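Carpet tiles at Statulham, month three

Pilico sold us this striped carpet on the promise that it hides everything. I had my doubts in August and I still have them. We paid for 65 square metres, and the colour in the brochure looked a good deal warmer than what came off the truck.
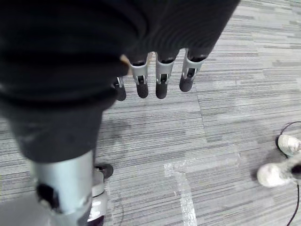
The grey stripe, from above. Kováčik in the catalogue, plain grey to me.

Fulmont quoted on the same job and wanted almost double, so I can't say we were robbed. The warranty runs 2 years and excludes "ordinary wear", whatever is left after that. I'll add more photos once the chairs have been on it through winter.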